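Print this page | E-mail this page

Flusine Grasp Runtime

Flusine is the grasp planning and execution layer of the Vascombe software line. It takes a wrist camera stream and joint state, proposes grasps for a parallel gripper, and runs the chosen one under force and slip limits. It installs as a single service on the cell controller and talks to the arm driver through the Drotmont bridge.

Planning

Candidates are scored on contact area, approach clearance and finger closing force. Thin, flat-sided objects are handled by a separate scorer that favors opposed contacts on the long edges. Scoring weights live in one text file and can be reloaded without stopping the service. The default candidate limit is 273 per request. Lower it on shared hardware.

Perception

The in-hand pose estimator works from the wrist view only. It does not assume that the object is upright in the image, so printed keys, labels and logos may appear at any rotation. Regions covered by the fingers are masked from the gripper model before matching. If you change fingertips, export a new mask with the Fehr calibration tool; the old one will load without a warning and the pose will drift.

Strong side light and hard shadows are the usual cause of low match scores. Turn on local contrast in the camera profile before you touch the thresholds.

Execution

The hold monitor compares commanded and measured finger width on every control tick. A mismatch above the set limit raises HOLD_SLIP and stops the wrist. The log keeps the last 8 seconds before any stop.

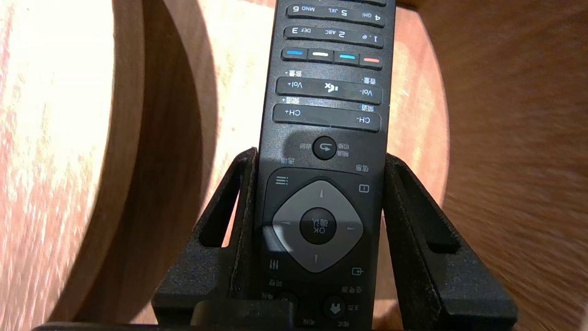

Regrasp is off by default. When enabled, the planner looks for a free flat surface, places the object and asks for a new candidate set with the previous contacts excluded. Regrasp calls count against the same request limit.

Ordering

Runtime license, one cell: part 541
Runtime license with Fehr calibration tool: part 545

The Drotmont bridge is included with both.

Contact Vascombe sales | © Vascombe. All rights reserved. | Back to top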